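Troker Sidewalk Trench Bridge
Item 826 — Rental or purchase

I've been putting these bridges down outside shops on torn-up streets for years now, and I still like the Troker best! It's a walk-over ramp for open trenches, 41 inches wide, so strollers and wheelchairs get across fine.

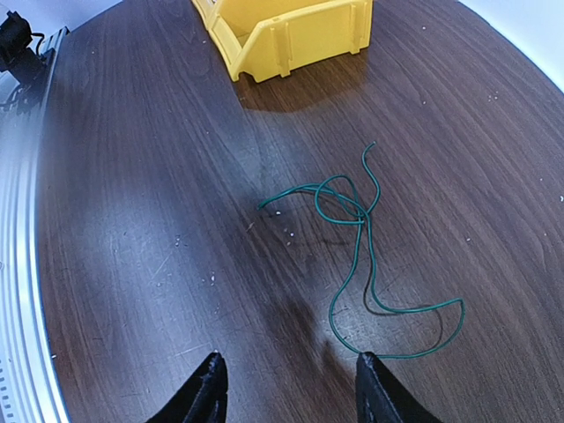

Two people can carry one off the truck. I'd bring gloves, the handles are narrow.

Side rails clip on without tools (I dropped the old bolt-on kind years ago). They're aluminum, the same silver color as the rail running across the front of the table with the two robot arms, and they come in one height only.
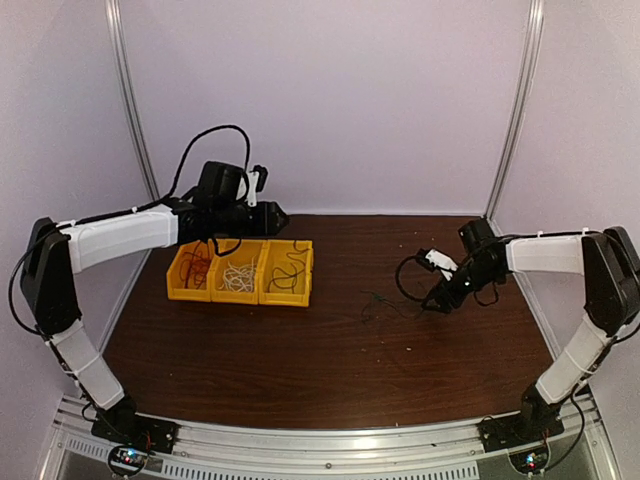

Deck panels are sold in pairs. The yellow ones went over well on Desjardins Street last October — shop owners wanted them seen after dark. If you want rails, silver is what I stock, much like the two posts standing in the back corners behind those arms.

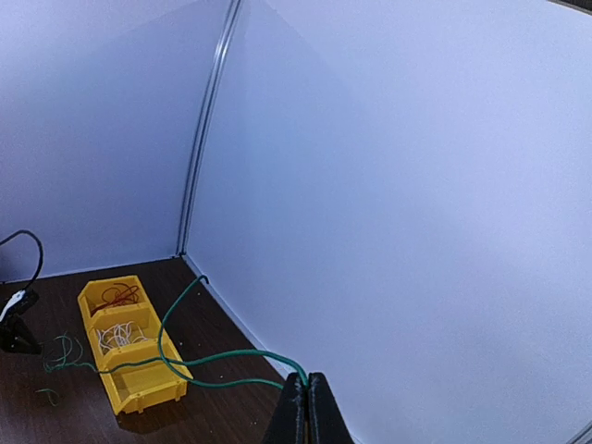
Can I drive a loaded hand truck over it?
Up to 300 pounds, load included. Go bigger with the Kendum plate.

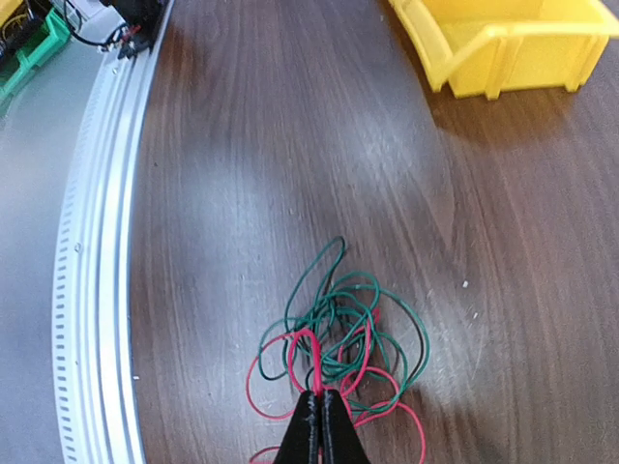

Photo: Diane Petrenko

Delivery in Skindosmont is free before 7 a.m.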